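Ticket: label printer skips every other label after update
Product: Stokura inventory desktop, with Prutby label printer
Site: Notton stockroom
Priority: Normal (was High)
Status: Open, waiting on vendor
Opened: September 5, 2026

Problem as reported

Printer feeds one good label, then one blank, then one good. Began right after the Stokura client updated itself. Before that, no trouble since last November. Single labels are ok. Only batches do it. Wasting half a roll every time we run the intake list.

Also the barcode on the good ones sits too low, bottom edge gets clipped and the hand scanner won't take it. Item name prints fine.

Steps tried so far

Power cycled printer. No change.

Swapped the roll for a new one, same stock. No change.

Ran gap calibration from the front button (hold until it blinks twice, let go). Fed 3 labels and stopped where it should. Then sent a batch of 8 and got the blanks again. So the sensor is probably fine.

Different USB cable, different port. Nope.

Checked the template in Stokura. Page height was set to the old size plus the gap. Changed it to label height only, saved, closed, reopened – and it had gone back to the old number. Tried again as admin and it stuck.

After that a batch of 9 printed with no blanks. Barcode still low.

Update, same afternoon

Blanks are back, but only for records that have a photo attached. Took the photo off one record and printed it, fine. Put it back, blank label after. Did this on a few different records, same result. Size of the photo dosen't seem to matter, tried a tiny one too.

My guess is the new client adds a second page for the photo even though our template has no photo field. Print preview shows only one page. The spooler shows two.

One of the records that does it every time is the toy drumstick in the plush category. Attached photo is this one:

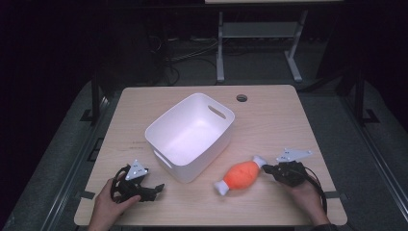

Record photo, plush drumstick and white storage bin

Resaved it as a plain JPG at low quality, reattached, still got the blank. So not the file type.

Tried on the second PC, which is still on the old client. Same record, same printer, same roll. No blank, barcode in the right spot. Pretty sure it's the client and not the printer at this point.

Workaround for now

Print all intake batches from the second PC. Do NOT accept the update prompt on that one, click Later. If you have to use the main PC, untick "include attachments" under Print > More options. It resets every time you close the window so you have to do it each batch. Doesn't fix the low barcode, so scan check before you stick anything on a shelf.

There are 23 records with bad labels already out on the shelves, list is saved in the shared folder under reprints. Those need to be redone from the second PC. Old ones go in the trash, please don't leave them stuck under the new ones, scanner picks up the edge.

Sent to vendor

Opened a case with Ebihara support – spooler log, template file, both client versions, a scan of the clipped barcode. They asked for the driver version too, sent that. Got the auto reply, nothing since.

Asked them:
Can we roll the main PC back without losing the records added after the update?
Is the template height supposed to be read only for normal users now?
Why is preview diffrent from what goes to the spooler?

Dropping priority to Normal as we can print. Leave open until the main PC runs a clean batch with attachments on.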